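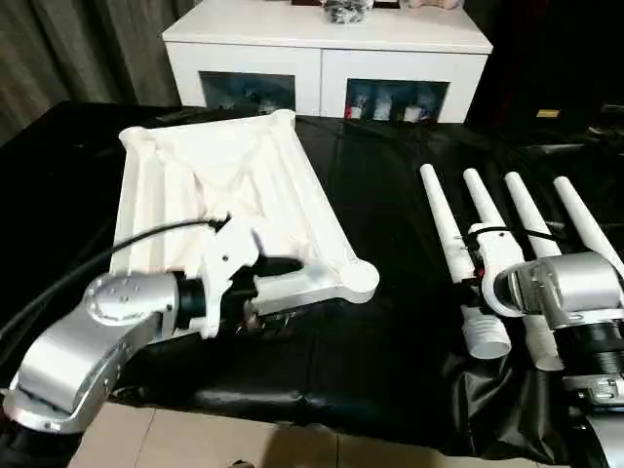

Pre-show stage and audio inspection
Venue: Kirkance Hall, main room
Act: Quiroga (headliner), Worov (support)
Inspected by: Marina Bakalis
Countersigned by: Zoltán Szűcs, house audio
Round: August club dates, second visit

Status codes: OK / FIX (repair before doors) / NOTE (acceptable, record only) / N/A

1. Power and grounding

1.1 Stage supply separate from lighting supply - OK
1.2 Ground fault protection trips on test button, all stage outlets - FIX
Comment: Downstage left outlet did not trip. Outlet taped over and tagged. Keyboard rig moved to the upstage left drop until the electrician has replaced the unit.
1.3 Vocal microphone to guitar amplifier, no voltage between grille and strings - OK
Comment: Measured with both amps on and phantom power engaged.
1.4 Extension cords free of cuts, no cord feeding another power strip - FIX
Comment: Two strips were chained behind the drum riser. Removed. Zoltán ran a new drop from the stage right box.
1.5 Distribution box closed and latched, labels readable - NOTE
Comment: Labels match the stage plot except circuit 16, which is marked as spare but feeds the merch table lights.

2. Overhead and flown equipment

2.1 Safety cable on every hanging fixture - OK
2.2 Main speaker hang points, shackle pins moused - OK
2.3 Load ratings marked at front truss - NOTE
Comment: Rating plate present but painted over at one end. House binder lists the same value as last visit. Plate to be cleaned before the next round.
2.4 Backdrop flame treatment certificate on site - OK
Comment: Quiroga carries its own backdrop. Certificate number 2532, copy in the production folder.
2.5 Confetti or streamer units - N/A

3. Stage surface and edges

3.1 Deck level, no open joints - OK
3.2 Front edge marked with white tape, visible in blackout - FIX
Comment: Tape worn through in front of the center vocal position. The singer works this edge during the last two songs. Replaced with glow tape and checked with house lights out.
3.3 Drum riser legs locked, riser strapped to deck - OK
3.4 Cable crossings covered - FIX
Comment: No ramp on the monitor run at stage left stairs. Ramp borrowed from the lobby. It has to go back after load-out.
3.5 Stairs with handrail on both sides - NOTE
Comment: Stage right has a rail on one side only. Artists to enter and leave by stage left.

4. Sound level and hearing

4.1 House limiter set and locked - OK
Comment: Set to 100 dB(A) at the mix position. Key held by Zoltán Szűcs.
4.2 In-ear packs limited individually - OK
4.3 Wedge levels checked with vocals open - NOTE
Comment: Ring at the center wedge during Worov's line check. Microphone moved back and one band cut. No repeat during the full song.
4.4 Earplugs available at bar and coat check - FIX
Comment: Coat check dispenser empty. Refilled before doors.
4.5 Wireless vocal channels scanned, spare assigned - OK
Comment: Gurkeck receivers, firmware as on previous visit. Spare handheld left on the drum side of the monitor desk.

5. Audience area

5.1 Capacity for standing show posted at entrance - OK
Comment: 1000, including balcony.
5.2 Exits clear, doors open outward under light push - FIX
Comment: Rear left exit partly blocked by empty flight cases from the support act. Cases moved to the dock. Recheck after changeover.
5.3 Barrier sections pinned, no gap at the corner - OK
5.4 Exit signs lit during full blackout - OK
5.5 Strobe warning posted at entrance and box office - NOTE
Comment: Posted at entrance only. Box office sign to be printed by the house.

6. Haze and effects

6.1 Haze fluid as listed on data sheet - OK
6.2 Detector isolation agreed with house, restore time written down - OK
Comment: Isolation starts at 7:30 p.m. and ends when the last song is over. Zoltán restores the panel and signs the log.

Open at time of signing: 1.2, 2.3, 5.5. Item 1.2 stays out of service for this show. All other FIX items closed on site. Recheck of 5.2 during changeover - M. Bakalis.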